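Adjusting a pair of internal double doors

Last revised April 2023

This page covers a pair of hinged internal doors that rub, bind or no longer meet evenly. It assumes solid or panelled timber leaves on butt hinges, hung in a timber frame. Fire doors are outside its scope, as planing them can void the rating.

Tools

Screwdriver to suit the hinge screws
Spirit level, long enough to span most of a leaf
Feeler gauges or a stack of card offcuts
Block plane, 120 grit paper
Two wedges
Hinge packers (the Sevano plastic ones are easy to trim, but card will do)

Step 1. Identify the fixed leaf

One leaf of the pair is normally held by bolts at top and bottom. This is the fixed leaf, and all measurements are taken from it. Shoot both bolts and check that the leaf doesn't move when pushed. If it does, deal with the bolt keeps first. Adjusting the other leaf against a loose one wastes an afternoon.

Step 2. Measure the gaps

Close both leaves. Measure the gap along the head, down each hinge side and down the meeting line, taking a reading at the top, middle and bottom of each upright. Aim for 3 mm throughout. Write the readings on a sketch of the doors, with the hinge positions marked.

A meeting gap that is wide at the bottom and tight at the top usually means one leaf has dropped at its top hinge. A gap that is even but too small along its whole length points to swelling, which is common by February in a house that is poorly heated.

With the doors closed, compare the two handles as well. They should sit level with each other across the meeting line. 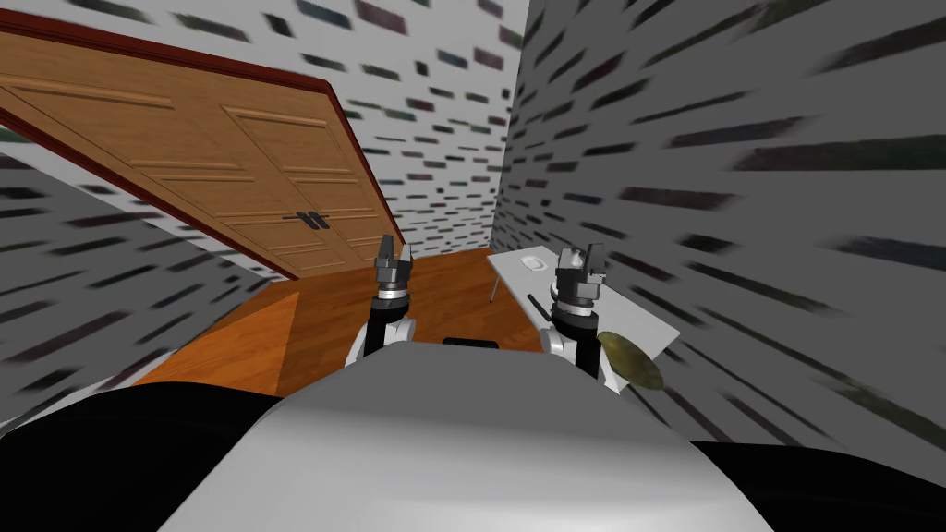
Step 3. Tighten or replace the hinge screws

Open the leaf and wedge it so that the hinges carry no weight. Tighten every screw. Where a screw turns without biting, drill out the hole, glue in a length of hardwood dowel, leave it overnight and drill a fresh pilot hole. Longer screws are a quicker repair, but check what is behind the frame before using them.

Remeasure before going further. Many pairs need nothing else.

Step 4. Pack the hinges

To move the top of a leaf back towards its frame, pack behind the bottom hinge. This tilts the leaf and lifts the meeting edge slightly. Packing the top hinge has the opposite effect. Add one thickness at a time — a thin packer makes a large difference at the far edge.

Step 5. Plane only if needed

If the leaf still rubs, mark the tight spot with pencil and take off fine shavings. Work from the ends towards the middle to avoid splitting the corners. Seal bare timber the same day.

Step 6. Reset the bolts

Close the pair, mark where each bolt now lands and move the keeps to suit.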